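News > Workplace > Robots and automation > Interviews

Print this page | E-mail this article

Writing the bench rules: an interview with Itziar Vallejo

Itziar Vallejo has spent most of her working life on other people's safety rules. She started in a commercial laundry, moved to a packaging line, and for the past few years has looked after working practice at Mirnon, where staff use hand-held controllers to drive pairs of robot arms through household jobs such as sorting clothes. Her handbook for the operators began as one sheet taped to a wall. It now runs to 14 pages and she would like it to be shorter.

We spoke by phone. I asked first what the rules are for, given that the arms at Mirnon are small and can't lift very much.

"People say that a lot," she said. "They look at a light arm and they decide it's a toy. It'll still pinch you. It'll still knock a bottle into your lap. The bigger thing for me, though, is that if everybody does the job their own way, the recordings don't match and you can't use them together. So half the book is about fingers and the other half is about consistency."

The handbook opens with the start of a shift. The operator checks that the arms are clamped, that the cables have slack, and that the stop button works. The stop button gets pressed for real, every time. Vallejo had to argue for that one. Restarting takes a couple of minutes, and a couple of minutes per operator per shift looked like a lot to the people doing the scheduling.

"I asked them when they had last pressed it," she said. "There was a bit of a silence."

The next section covers reach. Mirnon marks out the space both arms can get to, and while the motors are live no one puts a hand into it. If a sock falls off the bench it stays on the floor until the end of the run. If it lands where an arm might catch on it, the operator parks the arms, puts down the controllers, stops the motors and only then picks it up. Vallejo wants those steps in that order. The early version of the book said "make the area safe before entering", and she found that six operators had six ideas of what this meant.

Her colleague Taner Ersoy trains new starters and joined us for part of the call. He said the hardest habit to teach is letting go.

"You've got the two grips in your hands and something slides," he said. "Your whole body wants to reach for it. And if you reach while you're still holding on, the arm reaches as well. We make people practise dropping things on purpose."

New starters do two days with Ersoy before they are allowed to record anything. The first is mostly parking and stopping. The second is soft goods: towels, shirts, bags. He lets them be slow. The handbook sets no speed target for the first month, and Vallejo has resisted attempts to add one.

I wondered whether any of this came from a published standard. Some of it did, she said, but the standards she had read were mainly written with fenced industrial cells in mind, and a person sitting or standing at the bench with a controller in each hand doesn't fit them neatly. She borrowed the parts about stopping, training and risk assessment. The rest she wrote from the incident log.

The log is a plain spreadsheet with 400 entries, and she is firm that nearly all of them are dull. A cable tugged. A gripper closed on a seam and wouldn't release. A bin walked towards the edge of a table. Anyone can add a line and no name is required. When Gorkar, which does similar work with a smaller crew, asked to see it, she sent the whole thing. Their operations lead, Abilio Gallardo, sent theirs back the same week, and the two companies have swapped logs every May since.

"Abilio's people had a rule about two arms in one container that was better than ours," she said. "So we took it."

The rule is short. When both arms work in the same bin, one grips first and the other waits until it is clear. The operator decides which arm leads before starting and keeps to it for the run. Bins are where arms are most likely to touch, and with dark clothes it can be hard to tell where the fabric stops and the gripper starts.

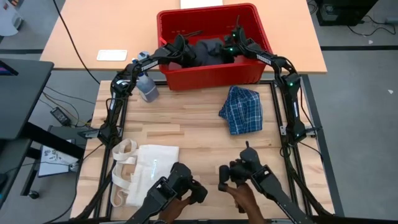
Photo: Baltasar Arroyo

A bench in use shows how much the operator has to keep track of. Both arms are over the red bin of dark clothing at the back, one gripper down in the fabric near the left side, and there's a plaid cloth, a white tote bag and a spray bottle on the bench as well. The operator has a hand on each controller.

Loose items are a live argument at Mirnon. Vallejo's draft says anything on the bench that isn't part of the task should be removed. Ersoy thinks that goes too far, as real homes have things lying about and the arms need to cope. They have settled for now on a list: an item can stay if it is written down before the run.

"If it's on the list, fine," Vallejo said. "If I find a coffee cup, we're going to have a talk."

Cables are less of an argument. The rule is that leads under or beside a bench should be tied back or covered wherever someone walks. She admits it is the one most often broken, and it comes up at nearly every walk-round. Equipment gets moved, a longer lead goes in for the afternoon, and it is still there in a month.

She is also working on breaks. Holding the controllers is tiring in the forearms and shoulders, and tired operators make wide, sloppy movements. The current limit is 40 minutes on, then at least 10 away from the bench. Ersoy would like it to be 30. They plan to try the shorter spell with one crew and compare the logs.

Before we finished I asked what she would tell a small workshop starting from nothing.

"Write one page," she said. "How you start, how you stop, and where your hands can't go. Put a date on it and change it when something happens. And get the operators to read it out loud to you, because you'll hear straight away which bits don't make sense."

The next version of the handbook goes to operators for comment in May.

We use cookies to remember your settings and count visits. By continuing to use this site you accept our cookie policy.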